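Chapter 5
Rehearsing the Build: Simulation Before Assembly

The builder of a home robot arm seldom begins with a full set of parts. Motors arrive late, brackets need to be printed again, and the workbench may be shared with other members of a workshop. A simulated counter allows grasping practice to begin while the hardware is still incomplete.
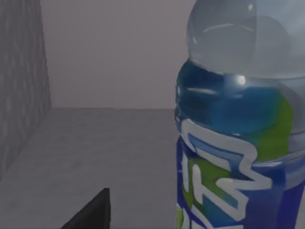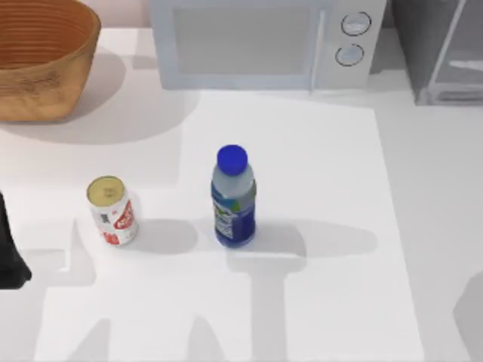

Figure 5.1. Rendered views from the rehearsal stage, each with a bottle and part of a black gripper. The second also includes a soda can.

This chapter follows the Flarkholm arm, a tabletop design assembled in the shared workshop at Dokutlow. Chapter 4 dealt with the base and the shoulder joint. The work now turns to the gripper and to the choice of objects on which it will be tested.

Drink containers suit a first test. They are cheap, they stand upright, and they tip over when approached badly. A bottle seen at close range can hide much of the room behind it, while an overhead view shows the gaps between objects but gives a poorer sense of their height. Students should save both kinds of view for each trial.

The exercises use the Bozsik controller board and the Skondatden parts list given in Appendix B. The gripper must open to at least 105 millimeters before any trial is attempted. Plan on 720 simulated trials before the motors are powered for the first time, and enter every failed grasp in the build log.

5.1 Measuring the Work Surface

Clear the bench and mark the position of the arm's base with tape. Measure from the center of the base to each corner of the surface, and record the distances in millimeters.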